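# Recording kitchen episodes: common questions

For people who record episodes for the Humia household set. Last updated October 31, 2020. If your question isn't answered, write to Abrehet Tufa before you start a session, so that we don't have to throw work away later.

**What counts as one episode?**

One task, from reset to the end pose. "Put the fish on the middle shelf" is one episode. If you do it again in the same kitchen with the same objects, that is a second episode. Don't join them.

**How many do you need?**

The target for the first release is 3,000. We have 455 accepted so far. Each task needs 100 accepted episodes before it goes into training, and there are 7 tasks open on the sign-up sheet.

**Do I need a real robot?**

No. Everything in this set is recorded in simulation. You need a desktop that can run the Musness viewer at a steady frame rate and one of the supported hand controllers. A mouse and keyboard will work for testing, but please don't submit anything recorded that way. The motion is too jerky.

**Should I keep failed attempts?**

Yes, if you tried to do the task properly. Mark them "fail" in the upload form and pick the closest reason from the list. Don't fail on purpose. A drop followed by a recovery is a "success" if the goal is met, and those are some of the most useful ones we get.

**Can I pause in the middle?**

Short pauses are fine. Anything over a few seconds gets trimmed automatically, and sometimes the trim is bad. If the phone rings, discard and start over.

**How do I write the instruction line?**

Write it the way you would say it to a person in your kitchen. One sentence, no object IDs. "Take the meat out of the fridge" is good. "Grasp object 4 and translate" is not. Use left and right as the robot's main camera shows them.

**The objects look wrong for where they are. Should I report it?**

Only if something is floating, sunk into a surface or shaking. Placement is random on purpose, within limits set by Zewditu Woldegiorgis's scene script.

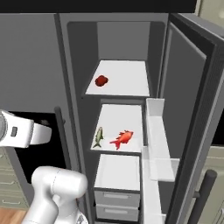
Food can land on any shelf and at any angle, and some shelves get nothing. Leave it as you find it. If you tidy up before recording, the start state no longer matches the seed and the episode is rejected.

**Does opening the door count as part of the task?**

Check the task card. "Open fridge" is its own task and starts with the door shut. The pick and place tasks start with the door already open, and you shouldn't close it at the end unless the card says so.

**How long does review take?**

Usually a week. It will be slower in November while we move storage from Bhatia to Siruvov. Uploads will still work during the move, but the status page may show old numbers.

**Can I withdraw an episode?**

Yes, until it is accepted. Send Abrehet the upload number.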